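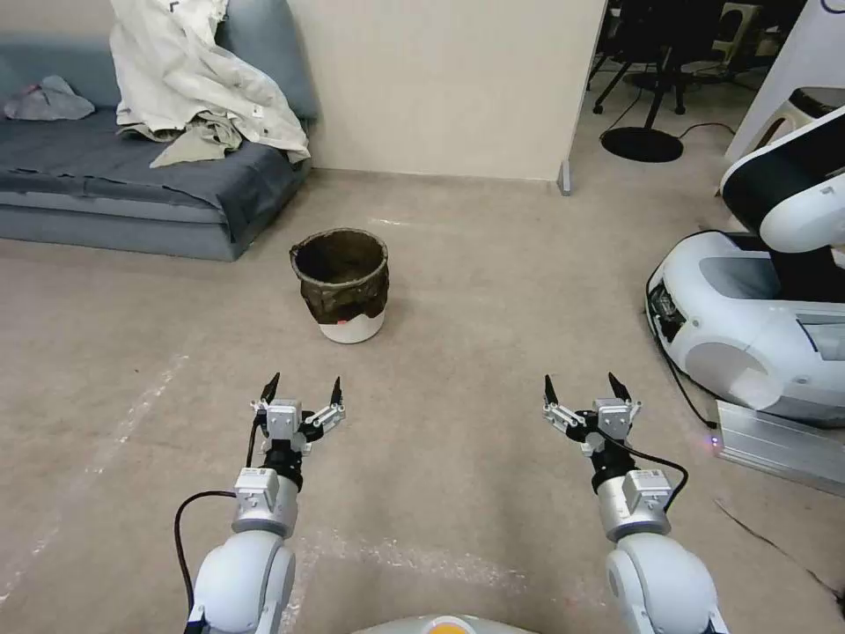
Sigrún Briem keeps two budgets. One is the spreadsheet she sends to the people upstairs at Pelley, where she plans equipment for the household robotics group. The other is a paper notebook, and it contains what the equipment cost.

"The spreadsheet has nice round cells," she says. "The notebook has shipping."

Pelley is small enough that the woman who signs for a two-armed mobile robot is also the woman who signs for the coffee filters. Briem came to the job from hotel purchasing, where she bought mattresses, and she maintains that the two fields are closer than engineers would like. In both, she says, the salesman lies down on the product first and looks very comfortable.

Her first real lesson was grippers. The group's original plan called for a single pair of arms and one set of fingertips, which were listed in the proposal as a durable item. She read that line out to me twice.

"Durable compared to what? Fingertips are shoes. You walk on them and then you buy more. I had them down as furniture." The replacement sets came to $673 in the first order, and the money had to be taken from a line called Miscellaneous, which until then had been doing quite well for itself.

She now budgets for anything that touches something else as a consumable. Fingertips are on that list, and cables, and whatever gets picked up. The household objects get no respect in anybody's proposal, she says, and then somebody needs a basket by noon and goes out with a personal credit card.

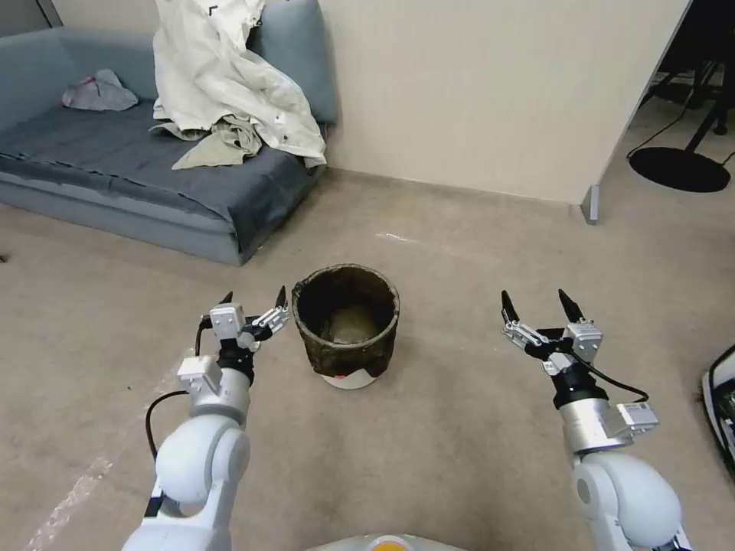 The big purchase is still the one everyone wants to talk about, and Briem is patient about it the way a dentist is patient. When the group asked for a second robot, she asked them to write down what the first one did all day. It took them until July to hand over the page.

"I wasn't being difficult. Well, I was, but it was useful. They wrote down the hours it was working, and then the hours it was waiting for a person, or a part, or an update. The waiting column was longer. You don't fix that by having two robots waiting."

They got the second robot anyway. She is philosophical on this point. The argument that won her over had little to do with output: if one machine goes down for repair, the people assigned to it go on drawing salaries, and she had never put that in a cell. Once she did, the second robot looked less like greed. She still describes the meeting as "a defeat with good minutes."

Vendors get a rougher ride. For the arm service contract she took quotes from Jekora and from Lý, a smaller outfit that answered its own phone. Jekora wanted $1,645 a year per arm. Lý wanted $1,474 and a little longer to turn up. On paper that is an easy choice, and she distrusts things that are easy on paper, so she called both with the same question: who pays the freight when an arm goes back?

"One of them told me. The other one sent me a brochure." She went with Lý, and would like it noted that the brochure was beautiful.

Then there is the room. Robots are sold as if they'll be delivered into empty air, she says, and the price of the air never gets quoted. A group that works on household chores needs something like a household to do them in, which means a sofa, a carpet, and laundry that belongs to no one in particular.

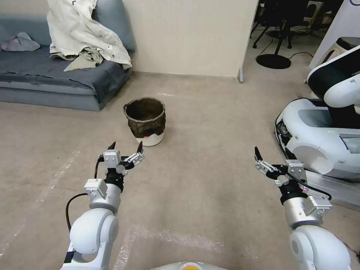

The wastebasket, the sofa and the second robot, on the practice floor.

I asked what she would spend on a room like that if she were starting over. Less on looks, she said, and more on power outlets. At the Sendimville site, which the group gave up when the lease ran out, everything had been chosen to match and there was one usable outlet per wall. "It was a lovely room. You could have taken a wedding picture in it. You just couldn't charge anything."

Secondhand furniture is fine. Secondhand carpet she is less sure of, though she has noticed that a new one stops being new very quickly. She doesn't pay for cleaning between sessions anymore and has had no complaints – from the robots, at least.

Does she ever see the work itself? Sometimes, she says. She'll stop in with a form to be signed and stay longer than the form needs. An arm reaching down to take a basket by the rim is a different thing to look at when you know the price of every joint in it. "The engineers watch the fingers. I watch the cables. I'm thinking, please don't catch on that, I've closed the quarter."

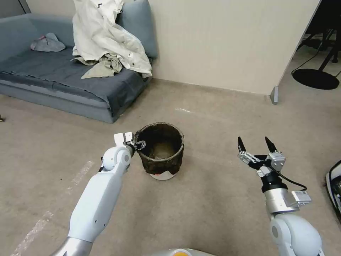 What she tells people who ask

Briem gets calls now from other small groups planning a first purchase, and she has a few stock answers, which she gave me while looking for her parking pass.

Ask for the lead time on spares before you ask for the price of the robot. If the answer is vague, add a second set of everything small to the first order.

Don't let the request name a model. Let it name a job, like moving a basket across a carpet, and see how many models fit. She once had a request come in with the color specified.

Count the people. A machine with two arms has needed 2 staff nearby for as long as she has been paying for it, and their time belongs on the same page as the hardware.

Leave some money in Miscellaneous and stop being ashamed of it. Hers is bigger every year. In the version that goes upstairs it is called Operational Continuity, and it has never once been questioned.

The next round of requests is due on 2020-10-26. She has already seen a draft, and it asks for a third robot.

"I've sent them back the page," she says. "The one with the two columns."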